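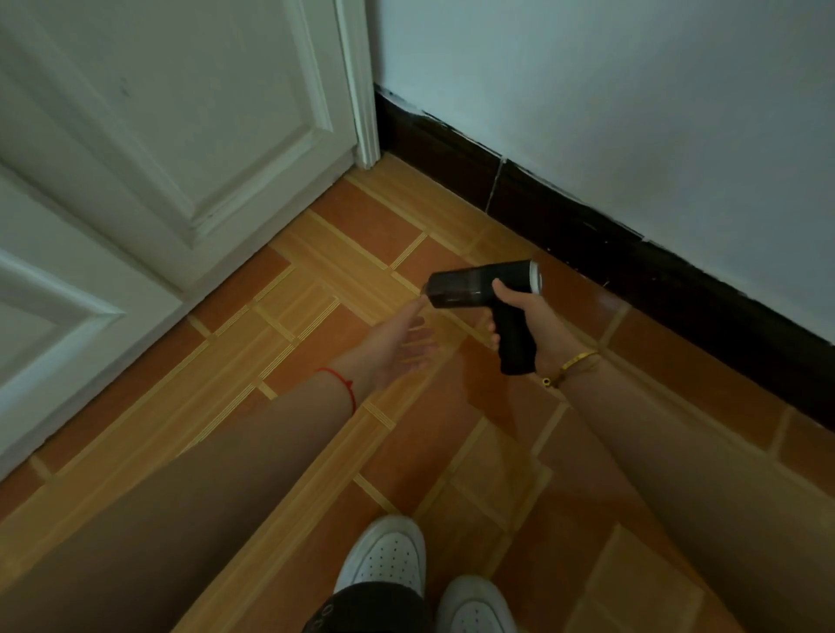

Begay on selling household footage by the task

Begay, a small firm in Drendport, sells recordings of ordinary household work to companies that train robots. The footage is shot from head height by people working in their own homes, and the customer gets the video, a timeline of labels and a sheet describing each room. The current release, Zarolstead, holds 2927 recordings from 166 homes. We spoke with the firm's head of operations, who asked to be identified by job title.

The first question was what a buyer receives that could not be had by searching public video. "Mostly the dull parts," the head of operations said. "Public video of housework is edited. The person is already in position, the tool is already on, and there's a cut before they put it down. A policy trained on that has no idea how to get from one step to the next. We keep the walk across the room and the pause where someone looks at the floor and decides where to start."

Sessions run longer than the task they are named for. Participants are told to begin before they pick up a tool and to keep going for 40 seconds after they think they are done. According to the head of operations, the tail is where the second passes show up: a corner gone over again, a chair pushed back.

Zarolstead is sorted into surfaces, laundry, dishes, floors and storage. Floors was the slowest to label. "Clean floor and dirty floor look the same at that resolution, more often than you would like," the head of operations said. "Glazed tile is worst. You get reflections from the window, you get a printed pattern, and the crumb is smaller than either. So we don't label dirt. We label contact - which hand has the tool, which way the tool is pointing, whether the working end is against something. An annotator can agree with another annotator on that."

Handheld tools get their own fields. Each recording notes the type of grip, the supporting hand if one is used, and any change of hands. Two-handed moments were added to the schema in March, after a customer in Cultusden asked why the free hand had no label. "It was a fair complaint. We had written 'idle' for a hand that was hovering near the tool the whole time. Idle was wrong. We split it into three values and relabeled the floors section from the start."

Asked about camera placement, the head of operations was less settled. A head mount follows attention well and the hands badly, particularly in work near the baseboards, where people bend and the hands leave the lower edge of the picture. Wrist cameras would fix part of that. Begay tested them and dropped them for this release. "People changed how they held things. If you put weight on a wrist, you are recording someone coping with weight on a wrist. I'd like to try again with something lighter, but I won't promise a date."

Licensing is per seat, with no charge for a sample of 89 recordings drawn from all five sections. The sample comes with the same labels as the full set, and buyers are encouraged to run their own loader against it first. Depth is not included, and neither is force. The head of operations said that customers who need to know how hard a person presses should look elsewhere.

Faces are blurred before annotation starts, along with mail, screens and framed photographs. Clothing and jewelry are left alone unless the participant objects. Participants can withdraw a recording up to the point of release, and the release notes list each gap by number so that indexes still line up.

The known faults are also in the notes. Stairs are thin, and there are almost no left-handed sessions in dishes. Exposure drifts when a participant turns from a bright window to a dark hallway, and Begay ships those recordings uncorrected. "Correct it yourself if your model needs it," the head of operations said. "Once we've done it, you can't get the original back."

The next release will add bathrooms and entryways, using the revised hand labels throughout.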